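아이 책 정리와 손질, 집에서 하는 방법

책장 한 칸에서 시작한 그림책이 어느새 거실 바닥까지 내려와 있는 집이 많다. 우리 집도 둘째가 걷기 시작할 무렵에 그랬다. 몇 년 동안 책을 닦고 붙이고 옮기면서 쓸 만했던 방법만 적어 둔다. 보드북, 얇은 양장 그림책, 스티커북을 나누어 적었으니 필요한 부분만 읽으면 된다.

먼저 꺼내기

정리하는 날에는 책을 전부 꺼낸다. 칸별로 조금씩 하면 같은 책을 두 번 세 번 만지게 된다. 바닥에 이불 커버를 하나 깔고 그 위에 크기별로 쌓는다. 우리 집은 처음 꺼냈을 때 84권이었다. 한나절이면 끝날 줄 알았는데 이틀 걸렸다. 아이가 옆에서 한 권씩 펼쳐 보기 때문에 낮잠 시간에 맞추는 편이 낫다.

꺼낸 책은 지금 보는 책, 조금 더 크면 볼 책, 더는 안 보는 책으로 나눈다. 고치지 않으면 볼 수 없는 책은 상자에 따로 담는다. 고칠 책을 책장에 도로 꽂아 두면 그대로 잊는다.

보드북 닦기

보드북은 표면이 코팅되어 있어 물기를 조금은 견딘다. 그래도 흐르는 물에 대면 안 된다. 모서리 단면으로 물이 들어가면 종이가 부풀고 한 번 부푼 모서리는 원래대로 돌아오지 않는다.

미지근한 물에 주방세제를 한 방울 풀고 극세사 천을 적셔 꽉 짠다. 손으로 쥐었을 때 물이 떨어지지 않을 정도가 좋다. 표지부터 닦고, 안쪽은 펼친 면마다 가운데에서 바깥으로 밀어 닦는다. 제본된 가운데 골에는 과자 부스러기가 잘 낀다. 마른 칫솔로 먼저 털어 내고 닦아야 부스러기가 풀처럼 뭉치지 않는다.

닦은 뒤에는 마른 천으로 한 번 더 훔치고 부채꼴로 벌려 세워 말린다. 눕혀서 말리면 면끼리 붙는다. 겨울철 난방하는 방에서는 두 시간이면 마르고, 장마철에는 하룻밤 둔다. 헤어드라이어는 찬바람만 쓴다. 더운 바람을 쐬면 코팅이 우글쭈글해지는 책이 있다.

쌓아 둘 때와 꽂을 때

아이 손이 닿는 곳에는 표지가 앞을 보게 놓는 것이 좋다. 글자를 모르는 아이는 책등으로 책을 고르지 못한다. 전면 책장이 없으면 낮은 상에 몇 권만 겹쳐 놓아도 된다. 큰 책을 아래에 두고, 위의 책을 살짝 밀어 놓으면 아이가 손가락을 넣어 들기 쉽다. 표지 그림이 큼직한 책을 맨 위에 두면 손이 더 자주 간다.
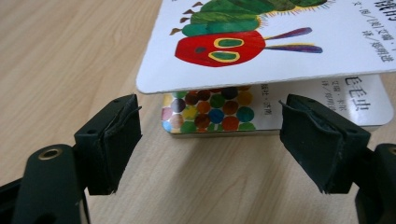 글·사진 서가네 살림

표지가 하얗고 반들거리는 책은 손자국이 눈에 잘 띈다. 매번 닦을 필요는 없고, 손자국이 겹쳐 뿌옇게 보일 때만 마른 극세사 천으로 문지른다. 크레파스가 묻었으면 흰 지우개로 먼저 지워 보고, 남는 자국에만 식용유를 면봉에 묻혀 살살 굴린다. 그다음 세제 푼 물로 기름기를 닦는다. 볼펜은 소독용 에탄올로 지워지기도 하지만 인쇄된 잉크까지 번지는 책이 있다. 뒤표지 구석에 먼저 시험한다.

책장에 꽂을 때는 빽빽하게 채우지 않는다. 손가락 두 개가 들어갈 틈을 남긴다. 꽉 끼면 아이가 책등 윗부분을 잡아당기고, 양장 그림책은 거기부터 찢어진다. 보드북은 두꺼워서 조금만 꽂아도 칸이 무거워진다. 제일 아래 칸으로 보낸다.

찢어진 곳 붙이기

투명 테이프는 쓰지 않는 것이 좋다. 처음에는 깔끔하지만 한 해쯤 지나면 누렇게 변하고 가장자리에 먼지가 붙는다. 문구점에서 파는 책 보수용 테이프를 쓴다. 룬드우드 문구에서 나온 것을 1,000원 주고 샀는데 폭이 좁아서 그림책 안쪽에 알맞았다. 책등용은 폭이 넓은 것을 따로 사야 한다.

순서는 이렇다. 찢어진 면을 평평한 곳에 놓고 결을 맞춘다. 종이는 비스듬히 찢어지기 때문에 겹치는 쪽이 있다. 위아래를 바꿔 겹치면 하얀 속이 드러난다. 결이 맞으면 손톱으로 눌러 자리를 잡고 테이프를 찢어진 길이보다 조금 길게 잘라 한쪽 끝부터 붙인다. 뒷면에도 붙이면 튼튼하지만 그 장만 뻣뻣해진다. 자주 넘기는 책만 양면으로 한다.

보드북 면이 두 겹으로 벌어진 경우에는 목공풀이 낫다. 이쑤시개로 얇게 펴 바르고 삐져나온 풀은 바로 닦는다. 앞뒤에 유산지를 대고 무거운 사전을 올려 하루 둔다. 유산지를 빼먹으면 옆 장까지 붙는다. 한 번 그렇게 해서 책을 버린 적이 있다.

떨어진 플랩은 경첩 자리에 얇은 한지를 덧대면 오래간다. 잃어버린 플랩은 두꺼운 종이로 새로 만든다. 그림은 아이에게 맡겨도 된다.

스티커 떼기

중고로 산 책에는 가격표나 이름표가 붙어 있는 경우가 많다. 드라이어를 약한 더운 바람으로 10초쯤 쐬고 모서리부터 천천히 든다. 이때도 한곳에 오래 대지 않는다. 끈적임이 남으면 스티커 조각의 접착면으로 찍어 낸다. 그래도 남으면 선크림을 콩알만큼 바르고 잠시 두었다가 닦는다. 코팅이 없는 종이에는 이 방법을 쓰지 않는다. 기름 얼룩이 남는다.

냄새와 습기

지하 창고나 베란다에 두었던 책은 냄새가 밴다. 뚜껑 있는 플라스틱 상자에 책을 벌려 세우고 베이킹소다를 담은 종지를 같이 넣어 며칠 닫아 둔다. 가루가 책에 닿지 않게 종지 위에 거즈를 씌운다. 신문지를 구겨 넣는 방법도 있는데 밝은 표지에는 잉크가 묻어서 이제는 하지 않는다.

곰팡이가 점으로 보이는 책은 다른 책과 바로 떼어 놓는다. 에탄올로 닦아 말리면 표지는 대개 괜찮아진다. 안쪽 종이까지 번졌으면 버린다. 입에 책을 넣는 나이의 아이가 있으면 표지에만 피었더라도 버리는 쪽을 권한다.

제습제는 책장 뒤가 아니라 칸 안쪽 구석에 둔다. 아이가 꺼내지 못하도록 높은 칸에만 놓는다. 책장은 외벽에서 손바닥 너비만큼 띄운다. 12월에 결로가 생기는 집이면 특히 그렇다.

바꿔 꽂기와 내보내기

한꺼번에 다 꺼내 놓으면 아이는 늘 보던 것만 본다. 우리 집은 열두 권 정도만 밖에 두고 나머지는 상자에 넣어 2주마다 바꾼다. 상자 옆면에 넣은 날짜를 마스킹테이프로 적어 둔다. 애착이 있는 책은 빼지 않는다. 한번 치웠다가 밤에 상자를 다 뒤진 일이 있었다.

안 보는 책을 남에게 줄 때는 빠진 장이 없는지 끝까지 넘겨 본다. 소리 나는 책은 건전지를 빼고, 나사 덮개가 잘 닫히는지도 본다. 건전지가 샌 자국이 있으면 주지 않는다. 보드북은 종이로 분리배출이 안 되는 것이 많다. 코팅된 면은 지역마다 기준이 다르니 주민센터에 물어보고 버린다.

보관할 책은 과일 상자보다 작은 상자에 담는다. 큰 상자에 가득 담으면 들다가 바닥이 빠진다. 책등을 아래로 세워 담고 빈 곳은 수건으로 채운다.

2024년 9월 30일 고침. 책 보수용 테이프 부분을 새로 썼음.

댓글 2
다음 글: 색연필 짧아졌을 때 끝까지 쓰는 법
이전 글: 나무 블록 세척과 건조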